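About Mastholm

Mastholm writes control and planning software for robot arms that handle soft goods. Our main product, Terosen, takes in camera images and arm positions and sends out motion commands. It runs on a standard workstation next to the arm. Hjørdis Sandberg started the company and still leads the planning team.

Cloth is most of what we work on. A folded shirt and a crumpled one are the same object to a customer, but a planner has to treat them very differently. We train on demonstrations recorded by people with hand-held grippers, and we keep at least 400 for each new task before we test on an arm.

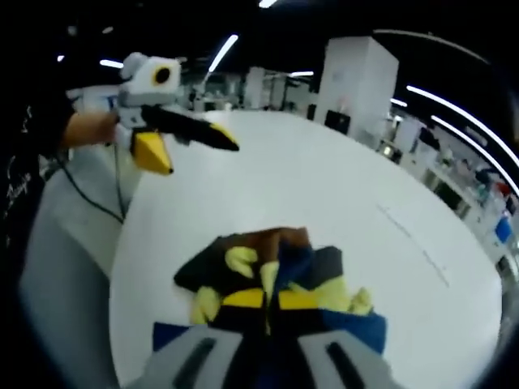 Recordings go through Jestent, our in-house tool for trimming, labeling and replaying them. It checks timestamps and flags gaps in the tracking – the two faults that used to cost us the most time. Nordin is the test suite. Every Terosen release has to get through 1,000 simulated runs before it goes to a customer site.

We sell licenses by the workstation and answer support mail ourselves. Release notes go out with each version.

Page last updated 8 August 2021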